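Students teach robots household chores at Ketau workshop 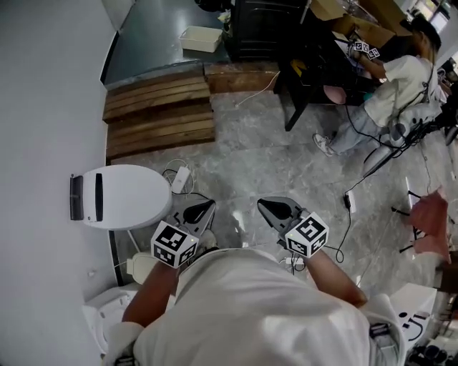
Two participants with hand-held grippers during a session. Photo: Clallelik Robotics Club

A student robotics club is spending its winter term collecting demonstrations of ordinary household jobs, with the aim of teaching a two-armed robot to do some of them on its own by the end of the year.

The Clallelik Robotics Club, which draws its members from the engineering and design programs at Ketau Technical College, began recording in July. Members work in pairs or small groups, each carrying a gripper in either hand, and go through a set job from start to finish. The printed marker cubes on the grippers let the software work out where each hand was at any moment.

Club president Hertta Kettunen said the method suited a group with plenty of people and not much equipment.

"We've got one robot and it's booked most days by the third-year classes," she said. "With the grippers we can have several people recording at once and the robot doesn't need to be in the building."

Members have recorded 205 demonstrations so far. The jobs on the list include picking up items from the floor, putting things into a basket, moving boxes from one surface to another and closing a toilet lid. Each job is repeated by different people, with objects shifted between attempts so the robot doesn't learn one fixed arrangement.

The toilet lid has been harder than expected, according to second-year student Oskari Riihimäki, who writes the task sheets.

"You do it every day without thinking, then you try it with a gripper and you've got to decide where to grab it and when to let go," he said. "If you let go too early it slams, and we throw that one out."

Riihimäki said the club discarded a fair share of its early recordings. Some participants moved too fast for the marker tracking to keep up, and others turned their wrists so far that the cubes couldn't be read. New members now do a 15-minute practice run before anything is saved.

The sessions are held on Wednesday evenings and run until 8 pm. They're supervised by Védís Arnardóttir, who teaches control systems at the college and has advised the club for three years. She said students were learning as much about organizing data as they were about robotics.

"They came in wanting to train a model straight away," she said. "Most of the work has been labelling files, checking the timing between the left and right hands and finding out why a recording stopped halfway. That's a fair picture of the job if they go on to do this for a living."

Arnardóttir said the group had also been asked to write down its procedures so that next year's members could add to the same collection. An earlier project on sorting recycling was abandoned after the students who ran it graduated and no one could make sense of the file names.

The club's software, which members call Nurmi, lines up the recordings and marks any gaps. It was written mainly by Teemu Hirvonen, a final-year student, who said he rewrote the tracking section twice over the break. The current version can process an evening's work overnight on a single desktop computer.

Hirvonen said the first trial on the robot would be limited to one job, placing a small item in a basket. If that goes well, the club will move on to boxes. The toilet lid will come last.

"I'd be happy with a basket," he said. "The arm is older than some of our members and it has a bit of play in the elbow, so we'll see what it can manage."

The club plans to enter the Bretach Student Robotics Challenge, where teams are given household jobs to complete in a room their robot hasn't worked in before. Teams of up to five can enter, and organizers release the final list of jobs on the morning of the event. Clallelik entered last year with a wheeled robot and was knocked out in the first round when it failed to get past a rug.

Team captain Hertta Tikkanen said this year's entry would depend on how the trials went. The club must confirm its place before the end of term.

"We'd sooner skip a year than turn up with something that only works in our own room," she said.

Membership is open to students in any program and no programming experience is needed. Tikkanen said the club was particularly short of people who were left-handed, as nearly all of its recordings so far favour the right hand. Those interested can put their names down at the engineering office or come along at the start of a session. Closed-toe shoes are required for anyone helping with the robot itself.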